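# Two-arm flower arranging: pictures from the Lendholm bench

On this page we collect material from our work on arranging flowers with two arms. The question was a simple one: can a policy learned only from human demonstrations handle stems that bend, roll and lie across each other? Rigid objects were already covered in our earlier Dastness study, so we do not repeat them.

We recorded 648 demonstrations on the bench. Of these, 109 were removed before training, mostly because a stem was dropped outside the reach of both arms. The final policy, which we call Flosness, was trained on the rest and then tested in 200 trials. A trial counts as good only when the stem stands in the vase and the vase is still upright after both grippers have moved away.

The most difficult part was not the grasp. Flower heads hide the neck of the vase from many directions, and a second stem often pushes the first one to the side. For this reason we let one arm work close to the vase while the other stays free – the split is not written in the code, it comes from the demonstrations.

## On the bench

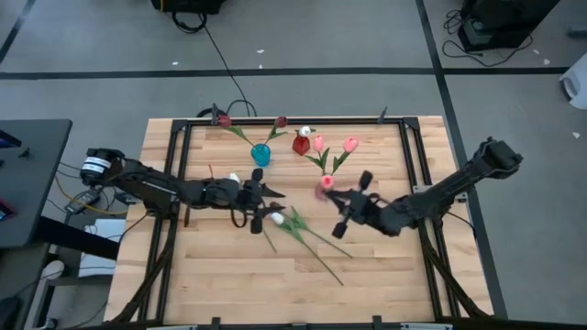
*Two arms among the tulips: the right gripper is next to the pink vase, the left one is open, and a white tulip lies on the wood near it.*

The trial logs and the Ankrah labelling tool are shared on request. The labels contain 2,458 marked contact moments, checked by two persons each.

Last change of this page: May 31, 2024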